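邮件列表：Planine 夹爪维护讨论组
发件人：Vidar Granström
收件人：Teodoro Ayala；全组
主题：回复：手持夹爪左右不同步，归零之后又偏

Teodoro，还有各位，大家好：

来信收到，读了两遍，第二遍是端着咖啡站在工作台边上读的，因为你说的那些毛病我手上这套几乎都犯过。本来想三两句话回你，写着写着就长了，干脆发到全组，别的用 Maltirari 手持夹爪的朋友也许用得上。你的原信我附在最后，前面没跟上的人可以先翻下去看。

先贴两张我们这边工作台的图。
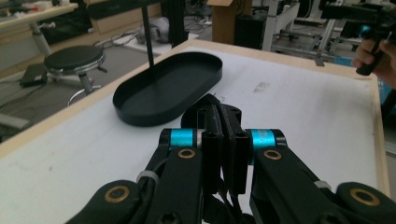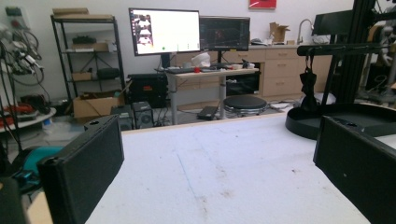
你问的“归零之后又偏”，我的看法是先别碰软件，先看线。我知道这话不讨人喜欢，大家（包括我）拿到一个偏掉的读数，第一反应都是打开标定界面再点一次归零，点完数字漂亮了，心里也踏实了，过半天它又跑回去。我们这套就这么来回折腾过整整一个 August，我当时甚至写好了一封信准备去问 Planine 的固件是不是有问题，幸好没寄出去，不然今天真不好意思在这里讲话。后来发现是走线在拽连杆。你看第一张图，两条连杆臂上各有一根白色扎带，左臂那根把黑色的线束在臂上，中间还有几根黑线从两臂之间往下走。我要说的就是这个地方：线在臂上固定得太靠近关节，而且没有留余量，夹爪张到最大的时候线就绷住了，那一侧回来总要慢半拍。归零的时候夹爪是合着的，线松着，看不出任何问题；一张开，问题才冒头。所以检查走线一定要在全张开的姿态下做，合着看是白看。

具体怎么弄，我把自己的做法从头讲一遍，你按你那边的情况改。

断电，接头拔下来，放在看得见的地方。然后用手把两片指板慢慢推到最开，停住，看线。用指尖轻轻拨一下臂上那段线，能拨动，松手之后自己躺回去，就算合格；拨不动，或者一拨整条臂跟着晃，就剪掉扎带重来。重新扎的时候也保持全张开，先把线摆出一个自然的弧，扎带收到刚好不滑为止，千万别用扎带枪，我们有一阵子图省事用枪打，每一根都勒得像捆行李。扎带尾巴剪平，朝外侧，别朝着握手柄的那只手。我手背上现在还有一道印子，就是没剪平的那根留下的纪念。

线理好了，再看衬套。铜色的那几只圆环，第一张图里臂上和下方的圆头里都能看到。拿一块不掉毛的布，裹着手指，沿环口擦一圈，翻过来看布。布上要是只有一点灰，擦干净就行，别的不用管。要是有发亮的细粉，那就得把销子退出来看孔了。我自己的经验是，亮粉多半出在下面大的那一对，上面小的反而一直很省心，不过我这话只代表我们这一套，换一套也许正好相反。

关于上油，我知道组里有两派，吵过好几轮，我不想再挑起来，只讲我们怎么做的。我们用的是 Tovar 的一种干膜润滑，刷子蘸一点点，点在环口，手动开合几下，再把挤出来的擦掉。以前我们用过油脂，顺滑是真顺滑，手感好得让人舍不得停，可是这东西整天悬在桌面上方，桌上又总有纸屑、布毛、碎泡沫，没过多久环口就糊了一圈灰黑色的泥。清那圈泥用了我一个下午，外加半包棉签。如果你那边环境比我们干净，用油脂也没什么不好，Vancombe 那边的同事就一直用油脂，他们那间屋子干净得我进门都想脱鞋。

接下来是指板。你信里说换过指板之后情况更差了，我猜（只是猜，我没见过你那套）是换上去以后没有重新找平行。指板根部有小圆孔，孔和螺钉之间总归有点松动量，拧紧的时候扳手一带，板就跟着转了一点点，肉眼看不出来。我的办法很土：裁一条厚 2 毫米的硬塑料片，夹在两片指板之间，让夹爪自己合上去，轻轻压着它，然后螺钉对角地一点一点拧，拧一边，抽一下塑料片，感觉指尖和指根的阻力是不是一样。不一样就松开重来。第一次做可能会烦，我头一回做了七八遍，做到后来连隔壁桌的人都过来问我是不是在修表。熟了之后很快的，真的很快！

找完平行，再看两侧到位的先后。把夹爪举到桌面上方，正对着自己，慢慢合拢，注意哪一侧先停。第一张图里两片指板已经靠得很近，中间只剩一道窄缝，第二张则是张得很开，中间什么也没夹；我看的时候就是在这两种状态之间来回走，走得要慢，慢到你觉得有点傻。走快了惯性会把毛病盖住。要是合到窄缝的时候一侧已经不动了，另一侧还在走，那八成还是走线或者衬套的事，退回前面两步去找。要是整个行程都一前一后，差得很均匀，那倒不用太担心，多半是零点本身设歪了，这时候才轮到软件。

软件归零，我习惯让它先通电待 45 分钟再做。这个数是我自己试出来的，说不上有多科学，我只知道刚上电就归零的话，午饭回来读数总要变一点，而等够了再做就稳得多。有人会说这时间太浪费，我的对策是早上一到就先把电送上，然后去收信、泡咖啡、跟人聊天，聊完正好。归零的时候夹爪要空着，指面要擦过，手柄要放稳，手不要握在上面。我以前一直是握着归零的，觉得反正平时也是握着用，后来有一次放下来再看，数字就不一样了。你不妨也两种都试试，看看你那套对握持敏不敏感。

归完零，马上做一遍空跑：从全开到全合，再到全开，重复 40 次，中间不要停下来调任何东西，哪怕看见它偏了也忍住，记下来就好。我特别想强调这个“忍住”，因为我自己最忍不住。跑到一半看见数字歪了，手就伸过去了，一调，前面跑的全作废，还得从头来。现在我跑的时候会把另一只手揣在口袋里。

说到记录，你信里提到你们没有留开合次数，只留了使用天数。我很建议改成次数。我们这对指板到上次换下来时，计数器上是 3,834，换之前其实已经有征兆了，夹薄东西会往一边溜，只是那会儿我们按天数算，觉得它还“年轻”，没往那上面想。天数这个东西很会骗人，有的日子一整天都在搬桌子、改程序，夹爪碰都没碰；有的日子从早合到晚。你们的软件应该也能把次数读出来，翻一翻设置页，藏得有点深，我找了好久，最后还是在导出的日志文件开头看见的。至于到多少次该换，我可不敢拿我们这一个数给你当标准，夹的东西不同，磨得也不同，你自己记上两三轮就有数了。

再啰嗦一下桌面。你可能觉得桌面跟夹爪不同步有什么关系，我起初也这么觉得。可是手持的夹爪不像装在机械臂上的，人拿着它去够桌上的东西，指尖擦到桌子是常事，擦多了指尖就会起毛边，起了毛边，合拢时先碰到的就是毛边，你前面辛辛苦苦找的平行也就白找了。我们这张白桌面已经用得很旧，擦痕、污迹、细线都有，两张图里都看得出来，用它干活没问题，但我不会拿它当检查平行的背景，浅色的指痕和划线太容易让人看花眼。检查的时候我会在指板后面垫一张深色卡纸，或者干脆举到黑色托盘上方去看，缝隙的边一下子就清楚了（指板也是黑的，所以要侧一点光，让边缘亮起来；正对着看反而什么也看不见，这一点我摸索了好一阵）。

指尖的毛边用细砂纸处理，砂纸平放，指板去就砂纸，别拿砂纸去磨指板，后一种做法十有八九会磨出圆角。磨几下，用指甲刮一刮，不挂指甲就停。磨完擦干净，重新做一遍塑料片那一步。

还有一件容易忘的事，就是摆放。我们有个不成文的习惯，用完不直接把夹爪扔在桌上，而是搁到有软垫的架子上，指尖朝外，不碰任何东西。原因你大概猜得到：有一回有人把它指尖朝下立着靠在桌沿，滑了一下，没摔到地上，只是磕了桌边的木条，当时大家都松了口气，说没事没事。隔天怎么归零都不对。后来拆开，是一侧的销子有一点点弯，弯得很小，滚在玻璃板上才看得出来。那一回我真的反省了很久，因为那个人就是我。

如果你的夹爪有过类似的磕碰，哪怕很轻，我建议直接跳到查销子这一步。退销子之前用记号笔在臂和销头上画一道线，装回去对着线装。左右两侧不要同时拆，拆一侧，看完，装好，再拆另一侧，这样你手边始终有一侧是完整的，忘了垫片顺序还能照着抄。垫片拆下来用一小段铁丝穿着，按顺序，别摊在桌上，摊着的垫片会自己走路。

你还问到两个人同时各拿一只干活，要不要配成一对来标定。我们这里也常有两个人隔着桌子各拿一只的时候，我的答案是：标定各做各的，但空跑最好放在一起做，一前一后，同一张桌子，同一个人读数。这样两只之间要是有差别，你至少知道差在设备上，而不是差在张三握得紧、李四握得松。配件也不要混着换，我给每只手柄都贴了小标签，换下来的指板装进写着同样标签的袋子里，塞进抽屉。抽屉已经有点关不上了，但我舍不得扔，旧指板拿来试新砂纸、试新胶，再合适不过。

对了，防滑胶垫。你说你们在指面上贴了一层，厚薄不太匀。我劝你先撕掉，把裸指板的平行找好，记下读数，再贴，贴完再读一次，两个读数都写在本子上。以后再偏，先看是不是胶垫塌了，省得又去怪编码器。胶垫贴之前指面用酒精擦，晾一会儿，贴上去以后合拢，夹着那条塑料片压一夜。我试过不压，第二天边就翘了，夹布料的时候还会把布一起带起来，场面很尴尬。

我猜你看到这里已经想问，这一整套下来要花多久。全部做一遍，半天肯定要的，不过平时用不着全做。我每天早上只看线、擦指面、等热、归零、空跑，其中大部分时间是在等。衬套我每到月初擦一回，销子没磕碰就不动。指板平行在换板、换胶垫、磨毛边之后做，别的时候不去招惹它。以前我太勤快，隔三差五就把螺钉松开紧一紧，螺纹都给拧松了，最后只好点螺纹胶，又多出一件要操心的事。

你那边要是方便，能不能做两件事然后告诉我结果：一是全张开的时候拨一拨线，看能不能拨动；二是撕掉胶垫，归零，空跑，把头尾两个读数抄给我。空跑中间要是听见咔哒声，也记一下是在张开那一程还是合拢那一程，这个很有用。要是线没问题、裸指板也没问题，那我就得承认我猜错了，到时候我们再一起去翻标定参数，我可以陪你一项一项对，晚上八点以后我一般都在线。

另外 Vancombe 那边说他们手里有多余的大号衬套，愿意按成本价匀给组里的人，需要的话直接在列表里喊一声就好，别私信我，我一定会忘。

祝一切顺利，代我向你们工作间的各位问好，上次寄来的那盒饼干我们早就吃完了，味道很好，谢谢！

Vidar

----- 原邮件 -----
发件人：Teodoro Ayala
收件人：Planine 夹爪维护讨论组
主题：手持夹爪左右不同步，归零之后又偏

各位好：

我们这边有一只 Maltirari 的手持夹爪，最近合拢的时候左右两指总是不同时到位，右边先到，左边要晚一点点。刚归零时是好的，用上半天就又偏了，再归零，又好一阵。已经这样反复好几回，我有点没办法了。

做过的事情如下。换过一对新指板，感觉比换之前还差一些。指面上贴了一层防滑胶垫，手工剪的，厚薄不太匀。标定参数恢复过出厂值，没有变化。接头拔下来重新插过，也没有变化。夹爪没有摔过，至少没有人承认摔过。

想请教三个问题。第一，归零之前要不要预热，要的话等多长时间？第二，指板换了之后有没有必须重做的步骤？说明书里只写了“拧紧螺钉”，别的没提。第三，我们经常两个人各拿一只同时干活，这种情况需不需要把两只配成一对来标定？

还有，关节那里到底该不该上油，我翻了以前的邮件，两种说法都有，看完更糊涂了。开合次数我们没有记，只知道大概的使用天数，如果这个信息重要，我再去想办法找。

先谢谢大家。

Teodoro Ayala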